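Ticket 252: wrong rising signs in the birth chart tool

Opened 2020-12-19, still open while I write this up, status "mostly fixed, please poke at it."

Hi all! I'm going to keep this log in one place so I stop answering the same email over and over. Short version: the chart tool on our site has been handing people the wrong rising sign, and a few of you (rightly) noticed that your shiny new chart didn't match the one your aunt drew for you by hand years ago. Your aunt was correct. Sorry! 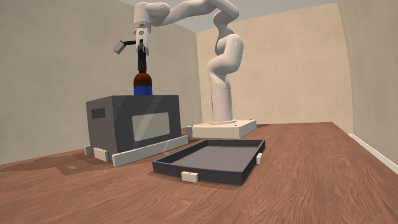
**Grustville Astrology Circle, Chart Desk**

**What got reported**

The first message came from Kálmán Halász, who typed in his own birth details and came out as a Virgo rising. He has been a Leo rising for as long as I've known him and he was not pleased. He sent me a printout with the first house circled so hard the pen went through the paper. His Sun was fine, his Moon was fine, Mercury and Venus and all the rest were sitting right where they should be. Only the ascendant and the houses were off.

That's a pretty good clue, if you've done this a while. The planets don't move much in an hour (even the Moon only creeps along by half a degree or so), but the ascendant goes through the whole zodiac in a day. So if the planets look right and the houses look wrong, somebody has the time wrong. Or the place. Or both, which is where I ended up, of course.

**First thing I tried**

I cleared the saved charts and reran his. Same answer. Then I ran mine, and mine was perfect, so I spent a whole evening convinced that Kálmán had his birth time wrong and told him so. He scanned his birth certificate and sent it over with no message attached. Fair enough.

**Second thing I tried**

I swapped the house system from Placidus to Whole Sign to see if the mistake moved. It didn't, and it couldn't have, the ascendant is the same degree in either one. I knew that. It was late. I'm leaving it in the log so the next person doesn't waste the time.

While I was in there I found that the drop-down forgets your choice if you hit the back button, so if you're a Whole Sign person and your chart suddenly has houses of all different sizes, look at that first. I've opened it as a separate item.

**Third thing, getting warmer**

I pulled up the 69 charts people have saved since September and went through them with a pot of tea and my old paper tables. 43 of them were for summer births, and those were the ones with trouble! Every winter baby came out clean. I'm a January Capricorn, so naturally mine looked lovely the whole time.

So, daylight saving. The tool gets its place list from an add-on called Duvis, and the add-on has a little box marked "adjust for summer time." When we moved the site over, that box came up unticked. A person born at 7 in the morning by the clock in July was really born at 6 in standard time, and we were feeding in 7 as though it were standard. One hour late, and the ascendant slides along far enough to push a lot of people into the next sign.

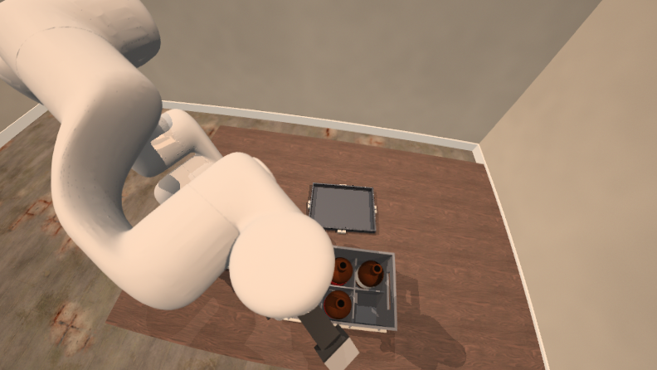

I ticked the box, saved, reran the lot, and nearly all of them snapped back to where they belonged. Kálmán is a Leo rising again and has written me a very gracious note.

**The leftovers**

There were 4 charts that stayed wrong even with the box ticked. All of them were born out in Ukumness, and the add-on had the longitude down as east when it should be west. I don't know how you live with a place list like that and I've told them so (politely). For now I typed the coordinates in by hand for those members and locked them.

If you were born somewhere small, please open your chart, click on the place name and check that the pin lands in the right part of the world. If it's in the ocean, write to me.

**What you need to do**

- Log in and open your saved chart.
- Hit "recalculate." It doesn't do it by itself, I wish it did.
- Check your rising sign against any older chart you've got.
- If you got a printed reading from us based on the wrong houses, reply to this ticket and we'll redo it for free.

Please don't enter your time an hour early to "fix" it. A couple of you worked that out on your own, which was clever, but now the tool takes the hour off too and you'll be wrong in the other direction. Put in the time that's on your certificate and leave it alone.

**Still open**

The Aerts transit report (the monthly one that goes out by email) keeps its own copy of your houses. I've asked for it to be refreshed and haven't heard back. Until it is, the planet-to-planet parts are fine to read, but skip anything that says "entering your seventh house" or the like. One member had already booked a fancy dinner over that line. I told her to keep the reservation, Venus was doing nice things for her anyway.

I'll add a note under this one when the report has been refreshed.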